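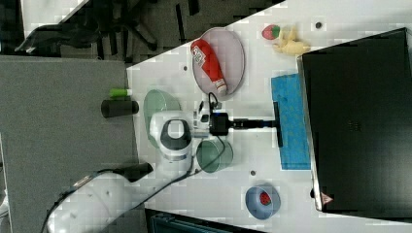

The success rate has to go. Or at least stop being the first number on the slide.

I spent August reading through the Navum result and the arguments about it, and everyone quotes the same thing. 653 demonstrations, one policy, a pass rate that looks great in bold. Fine. What did it fail on? Half a paragraph, near the end. The Ernby paper before it did the same, and people complained then too.

My view - publish the failures first. All of them, sorted by what the arm was trying to do when it went wrong. Movham did this with 145 failed runs and it's the only writeup from last year I still open.

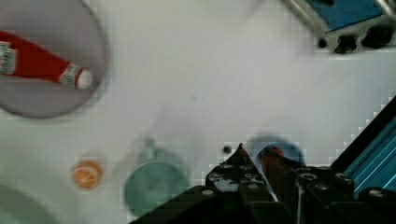

Wrist view, gripper near the blue bowl.

A pick is easy to score. Thing up, thing down, tick. You can argue about grip quality but mostly you dont need to.
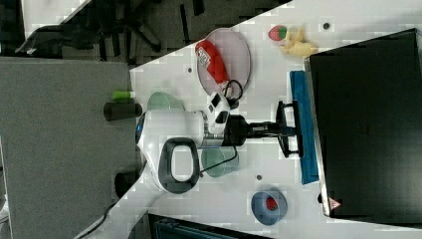
Wiping and tidying are where the scoring falls apart. When is a table clean? When is a cloth "put back"? A blue towel folded in a long strip beside a black panel, gripper over it - give that to 24 raters and you wont get one answer on whether it counts as done. So people pick a threshold, bury it in the appendix, and the threshold is the result. Change it and the ranking flips. Nisbet at least printed theirs up front.

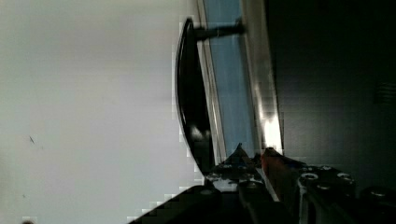
Then generalization, which in too many papers means the same table with the objects moved a bit. I'd trade more than 30 of those shuffles for one honest change of task. Doors, for a start. A curved, glossy black handle like this one asks for a different approach than a plastic bottle does, and reflections are a pain for any policy working off a wrist camera. Lumping both into one average tells me nothing about eihter.

So, per task tables. Failures up top. Threshold in the main text where a tired reader can find it. None of it costs a cent in hardware.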